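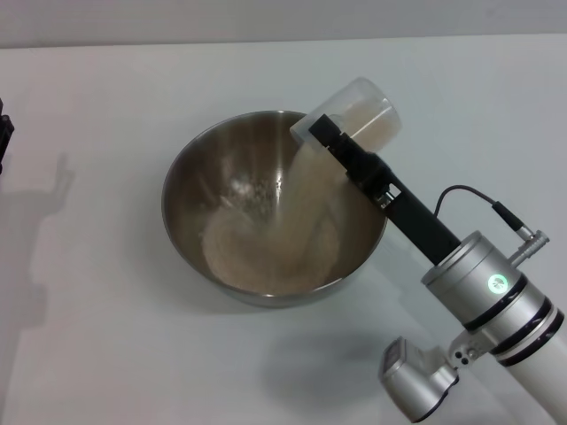
プラスチック製の透明カップからステンレス製ボウルへ、淡い色の穀粒を注ぐロボットアーム

特集 粉粒体の「注ぐ」作業をどう規定するか
食品取扱いロボット作業指針の要点と、現場における運用上の課題

食品加工や給食の現場において、容器から容器へ原料を移す作業は、長らく人手に委ねられてきた。計量機やホッパーによる自動化が進んだ大規模工場を別にすれば、少量多品種の配合を担う施設では、担当者がカップやスコップを手に取り、穀類、粉類、乾物を一品ずつ移し替えている。多関節ロボットの小型化に伴い、この工程にロボットを充てる事例が増えているが、作業をどのような条件で認め、何を記録し、どの時点で人が介入すべきかについては、事業者ごとに判断が分かれてきた。

食品機械の安全と衛生を扱う民間の技術団体Stemeoは、2020年12月26日付で「粉粒体の移し替え作業におけるロボット利用に関する指針」の初版を公開した。法的な拘束力を持つものではないが、会員事業者には導入時の社内規程に反映することが求められる。本稿では、指針の構成と主要な規定を紹介するとともに、策定に携わった関係者および先行して試行した施設への取材に基づき、運用上の論点を整理する。

策定の経緯

指針の検討は、調理機器メーカーのFlalettiと、把持機構を専門とするColierが共同で提出した要望書を契機に始まった。両社は当初、把持部の洗浄性に限定した規定を求めていた。しかし作業部会における議論の過程で、洗浄の問題は容器の選定、注ぐ動作の速度、飛散物の扱いと切り離して論じられないことが明らかになり、対象範囲は移し替え作業の全体に拡大された。

作業部会の主査を務めたマリセル・アグバヤニ氏は、次のように述べる。

「産業用ロボットの安全については、既に国際規格が整備されています。食品の衛生管理についても、各事業者はHACCPに沿った手順を備えています。ところが両者の間、すなわちロボットの指が容器に触れ、その容器の口が食材の真上に来るという場面になると、どちらの文書にも具体的な記述が見当たりませんでした。担当部署も分かれています。設備部門は機械の安全を見ており、品質部門は原料を見ている。容器の外側を誰が見るのか、という質問に答えられない事業者が多かったのです」

部会では62件の意見が寄せられ、そのうち29件が容器および把持部に関するものであった。動作速度や可動範囲に関する意見はこれより少なく、部会の関心が機械そのものの性能よりも、食材と接触部の境界に集まっていたことがうかがえる。

指針の構成

本文は6章からなる。第1章は用語と適用範囲、第2章は作業区域、第3章は容器および把持部、第4章は注ぐ動作、第5章は停止と復旧、第6章は記録と教育を扱う。巻末には点検票の様式が収められている。

適用範囲は、常温で流動性を有する乾燥した粒状または粉状の食品とされた。米、雑穀、豆類、砂糖、塩、小麦粉などがこれに当たる。液体および粘性を有する食品は、漏えい時の措置が異なることから対象外である。また、作業の最小単位は「一つの容器から一つの受け容器への移し替え」と定義され、複数の原料を連続して投入する工程は、この単位の反復として扱われる。

作業区域に関する規定

第2章は、作業台と周辺の条件を定める。台面は平滑で、継ぎ目が少なく、こぼれた粒を視認しやすい色であることとされた。白色を推奨する案も検討されたが、小麦粉や砂糖では白い台面の方が見落としが生じやすいとの指摘があり、最終的に「取り扱う食品との明度差を考慮して選定する」との表現に落ち着いた。

台上に置く物は、当該作業に用いる容器に限る。布巾、筆記具、予備の部品等を作業区域内に仮置きすることは認められない。この規定は、衛生面の配慮に加え、画像認識を用いる装置において余分な物品が誤検出の要因となることを踏まえたものである。

照明についても項目が設けられた。金属製の受け容器は内面に強い反射を生じ、白っぽい粒の有無を画像から判定しにくくする場合がある。アーム自体が落とす影も、時刻や姿勢によって位置が変わる。指針は、稼働時と同じ照明の下で、アームを主要な姿勢に置いた状態の視認性を確認するよう求めている。停止中の装置だけを見て照明を決めた施設では、稼働後に認識条件の再調整を要した例が報告されたという。

人と同一の区域で稼働させる場合の安全要件については、独自の数値を定めず、既存の産業用ロボットの規格および関係法令に従うこととされた。危険源の同定とリスクの見積りは、ロボット単体に加え、把持部と容器を取り付けた状態についても行う。割れやすい容器を保持している間は、容器の破損も危険源に含める。

容器と把持部

本指針の中心をなすのが第3章である。主な規定は次のとおりである。

一 移し替えに用いる容器は、把持位置を外面に定め、当該位置を手順書に図示すること。
二 把持部の先端が容器の縁より内側に入らないよう、把持の高さおよび姿勢を設定すること。
三 容器の外面は、内面と同じ頻度で洗浄すること。
四 把持部のうち、注ぐ姿勢において食品の上方に位置する部分を特定し、ねじ、止め具等の緩みを始業前に点検すること。
五 配線および接続部は、可動範囲の全域において受け容器の開口部の直上を通過しないよう取り回すこと。やむを得ず通過する場合は、脱落防止の措置を講じること。

第二項をめぐっては、部会内で長く意見が対立した。容器を傾けたとき、把持部の先端は縁に近い位置に来ることが多い。縁から十分に離して把持すれば衛生上は望ましいが、薄い樹脂製のカップは把持位置によってたわみ方が異なり、傾斜時に口の形が変わって流れが乱れることがある。

Colierの技術担当であるロナルド・ヤップ氏は、初期の案にあった一律の離隔距離に反対した一人である。

「距離を数字で決めてしまうと、小さい容器では把持そのものが成立しません。縁の近くを持つことを禁じるより、縁の近くを持つ場合に何を点検するかを決めておく方が現実に合っていると申し上げました。先端部を外して洗えるか、外した後に正しい向きで戻せるか。問題になるのは大抵そこです」

最終案では離隔距離の数値は採用されず、縁に近い位置で把持する場合には先端部を食品接触部に準じて洗浄する、という条件が付された。これにより、把持部の先端は着脱式であることが事実上の前提となる。固定式の把持部を既に導入している事業者からは、更新費用を懸念する声も上がっている。

容器の材質については、特定の素材を指定していない。ただし透明な容器を用いる場合、表面の曇りや細かな傷によって残量の判定が困難になることがあるため、交換の目安を定めることが求められる。目安は使用回数、使用期間のいずれによってもよいが、両方を空欄としたまま点検票を運用することは認められない。

注ぐ動作

第4章は、動作を「接近」「傾斜」「保持」「復帰」の各段階に区分し、それぞれについて確認すべき事項を示す。

接近の段階では、容器の口が受け容器の開口部の内側に入ったことを確認した後に傾斜を開始する。傾斜の段階では、流量が急増しない速度を食品ごとに設定する。粒状の食品は一定の角度を超えると一度に崩れ落ちることがあり、受け容器の底で跳ねた粒が縁を越える原因となる。指針は、受け容器の内壁に沿わせて落とす方法と、中央に直接落とす方法の双方を認めつつ、いずれを採用したかを手順書に明記するよう求めている。

粉じんに関する記述は慎重である。穀粒であっても表面に付着した微粉が舞うことがあり、量が少なくとも、把持部の可動部や接続部に堆積すれば洗浄の対象となる。大量の粉体を扱う場合の粉じん爆発の防止については本指針の範囲を超えるとして、関係法令および専門の基準を参照するよう注記されている。

保持の段階では、容器内に残った粒をどこまで落とすかが論点となった。人が行う場合、容器の底を軽くたたいて残りを落とす動作が自然に入る。これをロボットに行わせると、把持部の緩みや容器のずれを招くおそれがある。指針では、振動を加える動作は連続3回までとし、それでも残る分は残量として記録することとした。投入量の判定は容器側の減少量、受け容器側の増加量のいずれによってもよいが、両者を混用してはならない。

復帰の段階については、容器の口が受け容器の外に出る前に、口が上を向いた姿勢に戻すことが規定されている。簡潔な一文であるが、試行施設からの報告ではこの順序の誤りによるこぼれが目立ったとされ、教育資料でも特に取り上げられる予定である。

試行施設における運用

給食向けの配合を手がけるMacapagalの試験厨房では、公開に先立ち、草案に基づく試行が行われた。同施設で品質管理を担当するマリベス・バレド氏によれば、最も手間を要したのは手順書の書き直しであった。

「人に向けた手順書には『静かに注ぐ』と書いてありました。それで長年通じていたのです。草案に沿って書き直すと、どの高さから、どちらの壁に向けて、どの角度で止めるのかを全部決めなければなりません。書いてみると、担当者の間でやり方が違っていたことも分かりました。雑穀を内壁に沿わせる人と、真ん中に落とす人がいたのです」

同施設では、食品ごとの手順を一枚の票にまとめ、容器の保管棚に掲示している。票には容器の種類、把持位置、傾斜の速度区分、振動の可否が記載される。速度は装置側の数値を直接記さず、「遅」「中」の区分で示し、数値は設備担当者が管理する別表に置いた。装置を更新した際に全ての票を書き換える事態を避けるための措置である。

一方、記録の量については負担を訴える意見もあった。草案の段階では移し替えごとに開始と終了の時刻、残量、外観の異常の有無を記入することとされていたが、試行を経て、正常に終了した場合は装置の自動記録をもって代えることができるよう改められた。人が記入するのは、停止した場合、こぼれを認めた場合、手順を変更した場合に限られる。

設備担当のネストル・マナロ氏は、自動記録に頼ることへの留意点を挙げる。

「装置が『正常終了』と記録していても、台の上に粒が落ちていることはあります。装置は指令どおりに動き終えたことを記録しているだけです。台面の目視は残すべきだと部会に伝え、最終案の点検票に欄が追加されました。欄を設けた以上、見ていないのに印を付けるということが起きないよう、作業の区切りで交代して確認する運用にしています」

停止と復旧

第5章は、作業が途中で停止した場合の措置を定める。傾斜中の停止では、容器から食品が流れ続ける可能性がある。このため、停止時にその場で姿勢を保つのか、容器の口を上に戻してから停止するのかを、危険源の評価に基づきあらかじめ決めておく必要がある。人の安全に係る非常停止は常に優先され、食品の損失を防ぐ目的で非常停止を遅らせる設定は認められない。

復旧に際しては、受け容器内の食品を継続して使用するか廃棄するかの判断を、操作者とは別の者が行う。判断の基準は施設ごとに定めるものとし、少なくとも、把持部の部品が全てそろっていること、容器に欠けがないこと、停止中に受け容器の上方で工具を使用していないことの確認が求められる。停止中に部品の交換を行った場合、受け容器内の食品は使用できない。

電源遮断時の把持力の扱いも見落とされやすい。遮断により指が開く機構では容器が落下し、閉じたまま保持する機構では、人の手で容器を取り外す際に挟まれる危険が残る。指針は、いずれの機構であるかを装置本体の見やすい位置に表示するよう定めている。

教育と責任の所在

第6章では、操作者、設備担当者、品質担当者のそれぞれについて、修得すべき内容が示されている。小規模な施設では一人が複数の役割を兼ねることも認められるが、復旧時の使用可否の判断と操作を同一人が兼ねることはできない。少人数の施設においては、この点が人員配置上の制約となり得る。

教育資料の作成を担当するフェリシダード・サルド氏は、座学よりも実物の洗浄を重視する方針を示している。把持部の分解と組立てを受講者自身が行い、組み立てた状態で空の容器を傾けるところまでを一単位とする。食品を用いた実習は、その単位を修了した者に限る。最初の講習は1月に予定されており、会員事業者の品質担当者を優先して受け付ける。

「操作画面の使い方は、皆さん早く覚えます。洗浄の後に先端部を左右逆に付けてしまうといった誤りの方が、講習では時間を要します。見た目ではほとんど区別がつかないものもありますので、刻印の位置を必ず確認していただきます」とサルド氏は説明する。

今後の検討事項

初版で結論が見送られた事項もある。アレルゲンを含む食品と含まない食品を同一の把持部で扱う場合の切替え手順は、洗浄後の検査方法について部会の合意が得られず、当面は把持部の共用を避けるとの暫定措置にとどまった。専用の先端部を色で区別する案が出されているが、装置の画像認識に与える影響の検証が済んでいない。

学習によって動作を獲得する方式の装置についても、扱いは定まっていない。指針は動作の段階ごとに条件を手順書へ記すことを基本としているが、この方式では同じ食品に対しても試行ごとに軌道が変わり得る。Flalettiは、軌道そのものの記載に代えて、口の位置や傾斜速度の許容範囲を定め、範囲外に出た場合に停止させる方法を提案している。アグバヤニ氏は、許容範囲を誰がどのような試験によって確認するかが先に決まらなければ採用は難しいとの見方を示した。

Stemeoは、初版の運用状況について会員事業者から報告を受け付けている。報告の対象は、こぼれ、部品の脱落、容器の破損のほか、点検票の記入に支障があった事例を含む。様式は指針の巻末に収録されており、施設名を伏せた提出も可能である。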